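House rules for hand-held gripper sessions, what do yours say?

Reading time: 3 min

tunstall_tim wrote:
I've been asked to write up proper rules for our hand-held gripper recordings and I've got as far as one page and a headache.

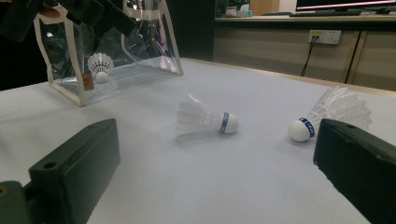
So far I've got: start with the fingers wide open, wipe the table between tasks, and write down every dropped object instead of binning the take. That last one caused a row! Half our lot want only clean takes in the set, and I think that's daft, as a policy that never sees a fumble won't know what to do after one. We're doing light, awkward things at the moment, shuttlecocks into a clear bag, and I'd like something in writing about how they're handled before we do another 275 takes.

What do you lot have?

K_Ebihara wrote:
Keep the drops, but tag them. Ours at Kembridge is 16 rules on two sides of paper and drops are rule 3. We also say never pinch a shuttle by the skirt, always the cork end. Feathers bend and then you've got a different object from the one you started with.

mossy_pete wrote:
Disagree on the cork thing, sorry. If you only ever teach it one grasp you'll get one grasp. I let people grab wherever feels natural and swap the shuttle when it looks tatty. They're cheap enough.

K_Ebihara wrote:
Cheap until you're on your 21st tube, Pete. And "looks tatty" isn't a rule, it's a mood. Put a number on it.

tunstall_tim wrote:
Fair point, I'll put a number on it. What about hands? I'd like a rule on whether the operator's fingers can show while they're working the second tool. Ours creep in now and then when somebody's holding a bag open.

N.Amano wrote:
We allowed it at Wernavcombe and wrote it down, which matters more to me than which way you go. If one person is strict and the next isn't you get two datasets with the same name. We had to go back through 2,000 takes last October sorting exactly that out and I don't recommend it (I was the one doing it, with a very cold cup of tea).

mossy_pete wrote:
Still think fingers should mean a retake. But yes, pick one and stick to it.

tunstall_tim wrote:
Going with "allowed, but note it in the log". Drops kept and tagged. Skirt or cork I'm leaving open till I've argued with Pete some more. Will post the draft when it's done.

We use cookies to remember your login and settings. Accept | Manage

Comments (3)

hido_jan: Please do post the draft, we've got nothing written down here at all.

Ruthie B: Add one about lighting! Same lamps, same blinds, every session.

gearbox44: With Pete on the skirt. Sorry Kenta.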